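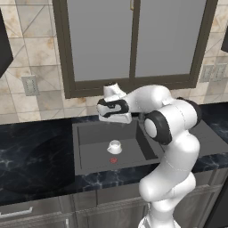 Unit 5. Fixture Drainage: Traps, Vents and Slope

Course notes, Residential Plumbing Systems. Prepared by Bronwyn Halliday, revised by Nisha Sachdeva. Read before the second lab session. Bring the Unit 4 pipe sizing table.

5.1 Scope

This unit covers the drainage side of a single kitchen fixture, from the sink outlet to the point where the branch enters the stack. Supply piping was covered in Unit 3. Garbage disposals and dishwasher connections are treated in Unit 6 and are mentioned here only where they change the trap arrangement.

Drainage from a kitchen sink runs by gravity. No pressure is available to push waste along the pipe, so pipe diameter, slope and air supply have to be right at the same time. Correcting one of them does not make up for an error in the others.

5.2 Terms

Tailpiece: the short vertical pipe between the basket strainer and the trap inlet.

Trap: a U-shaped fitting that holds water and blocks the passage of sewer gas.

Trap seal: the depth of standing water in the trap, measured from the crown weir down to the top of the dip. It is not the total depth of water in the fitting. This is the most common measuring error on the lab sheet.

Crown weir: the lowest point on the outlet side over which water must flow to leave the trap.

Trap arm: the pipe between the crown weir and the vent connection.

Stack: the main vertical drain serving one or more floors.

5.3 How a trap loses its seal

Self-siphonage. The fixture discharges through its own trap and fills the trap arm. The moving slug of water lowers the pressure behind it and pulls the seal out. A trap arm that is too long or too steep makes this more likely. A flat-bottomed sink is less prone to it than a round basin because the last of the water runs off slowly and refills the trap.

Induced siphonage. A second fixture on the same branch or stack discharges and lowers the pressure at the outlet of the first trap. The first fixture need not be in use.

Back pressure. Air compressed ahead of falling water in the stack pushes toward the fixture. Bubbles may be seen in the sink. This usually affects fixtures near the base of a stack.

Evaporation. The seal dries out in a fixture that is rarely used. Venting does not prevent it.

Capillary action. A string or strand of mop fiber lodged over the weir draws water out by wicking. The trap must be cleaned.

5.4 Slope

The customary slope for small horizontal drains is one-quarter inch per foot. At this grade the flow moves fast enough to carry grease and food solids and still leaves air space above the water.

Total fall is found by multiplying the run in feet by the slope.

Worked case. A branch runs 12 feet from the vent connection to the stack at one-quarter inch per foot.

Fall = 12 x 0.25 = 3 inches

If the branch enters the stack with its invert 65 inches above the reference mark, the invert at the vent connection must be 68 inches above the same mark. Check that this height leaves room for the trap before any hole is cut.

Slope on the trap arm needs separate attention. The total fall of the arm should not exceed one pipe diameter. If it does, the opening to the vent sits below the weir and air cannot enter while the arm is running full.

5.5 Venting

The vent admits air at the downstream end of the trap arm and keeps the pressure on both sides of the seal nearly equal. Three arrangements are used in this course.

Individual vent: a vent pipe serving one trap. Simple to lay out and to inspect.

Common vent: one vent serving two fixtures, normally back to back on a shared wall.

Island vent: a loop used where no wall stands behind the sink. The vent rises as high as possible under the counter, turns down, and runs below the floor to a wall. A cleanout is needed on the loop.

Local codes differ on air admittance valves. Look up the rule before drawing one.

5.6 S-traps

An S-trap turns straight down after the weir and has no horizontal arm to vent. It siphons readily. Where one is found in an older house, the usual repair is a P-trap with a vented arm, and this normally means opening the wall.

5.7 Lab preparation

Lorraine Ngata runs the bench session. Each pair assembles a trap and arm on the clear pipe rig, discharges a full basin with the vent open, then repeats with the vent capped. Record the seal depth before and after each run. Refill the trap between runs.

Measure to the nearest one-sixteenth inch. Do not average the open and capped results.

5.8 Problems

1. A drain runs 70 inches at one-quarter inch per foot. Find the total fall to two decimal places.

2. A trap arm of 1-1/2 inch pipe is laid at one-quarter inch per foot. Find the longest arm that keeps the fall within one pipe diameter.

3. Sketch an island vent. Mark the cleanout and the direction of slope on every horizontal section.

4. A laundry sink bubbles when an upstairs bathtub drains. State the likely cause and two possible corrections.

Written work is due 15th May in room 1412. Show units at every step.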